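3.2 Where does the hairbrush go?

I'll admit this is the part of the study I like best, because I have lost more hairbrushes than I can count and I've always blamed the brush. We asked people in 386 households to tell us where they keep the thing they use every morning, and the answers were all over the place (bathroom shelf, coat pocket, the fruit bowl!). Wumpini Antwi, who coded the replies with me, wanted a category called "wherever it landed," and by May we had given in and added one.

A lot of people said they stand the brush up in a cup meant for pens. Figure 3 has one of each, a wooden brush lying with its pins up and a black wire-mesh pen cup close beside the head.

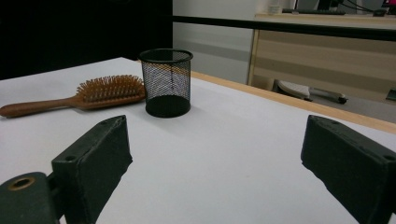 Page last changed: Wed 6 June

Figure 3. Brush and mesh pen cup on a white surface.

What I kept coming back to is how wide a brush head is next to a pen cup. A comb drops in and you never think about it again, but a paddle brush has to go in handle first, and then all that weight sits up top. Ntombi Radebe calls this the lollipop problem, and the name stuck with the rest of us at Skolia. In the replies, people who used a pen cup grumbled about tipping far more than people who used a jar or a drawer, and quite a few had put the brush back next to the cup and left it there for good. 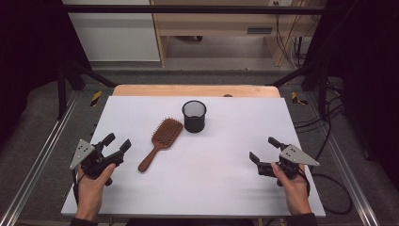 I don't think that counts as failing to tidy, by the way. Several people told us that "by the cup" was the brush's place, full stop, and they could find it in the dark. Rizwan Jayasinghe read those replies as plain laziness and we argued about it over most of a lunch. My own view is that the cup works as a landmark even when it holds nothing but pens. We come back to this in Section 4, where the same habit turns up with scissors and wooden spoons.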